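Compte rendu de la réunion méthode, projet Zostus
mercredi 23 avril

Présents : Anselmo Batista, Ottó Bíró (à distance, avec un son pas fameux) et moi, qui prends les notes comme d'habitude, donc râlez auprès de moi si j'ai mal compris !

1. Pliage des vêtements sur lit

On a repris les démonstrations enregistrées à la pince portative. On en est à 1 252 depuis février, dont 236 écartées au tri (perte de suivi surtout). Anselmo trouve que c'est beaucoup, moi je m'attendais à pire. Ottó a insisté sur le point de prise : avec un tricot déjà plié en bande, la politique apprise vise le milieu alors que nos opérateurs vont plutôt chercher un bord. Il propose d'annoter le premier contact à la main sur un lot de 200 et de réentraîner avec ça.

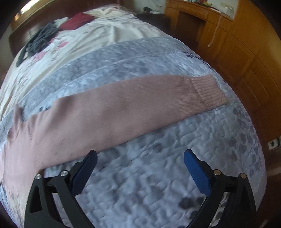

J'ai demandé si on gardait les couvre-lits matelassés et imprimés dans le jeu d'entraînement, parce que la segmentation du bord y est franchement moins bonne que sur fond uni. On les garde, tout le monde est d'accord, mais on publiera les résultats séparément pour les deux types de fond.

2. Évaluation

Longue discussion (trop longue, pardon) sur le nombre d'essais. On s'arrête à 40 par condition, mêmes vêtements, ordre tiré au sort. Anselmo voulait compter les plis à moitié réussis comme des succès, Ottó pas du tout. On notera les deux et on tranchera sur les courbes.

3. À faire

Ottó : guide d'annotation du premier contact.
Anselmo : relancer Vasiliu pour les patins de rechange.
Moi : refaire le script de tri, et réserver la salle pour la prochaine fois.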